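Trultgate Hands-On Gears Project – June report to the Bolger Fund

Dear Kirsty, we've had such a good month, and I'm so pleased to be writing with news of it! The gear sets are in use at last, and your grant has covered 22 of them so far, with some 80 learners signed up to try them.

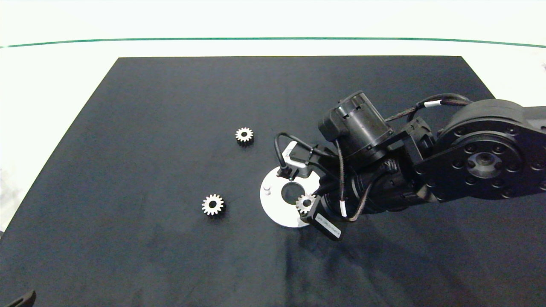 Are the gears staying metal? They are, and we priced plastic ones too, but everyone who handled both liked the weight of the metal.

We've spent $606 to date, mostly on gears and mats – the $200 set aside for printing is still untouched. I'll send the receipts along with the next report.

Warmly,
Tegan Ellery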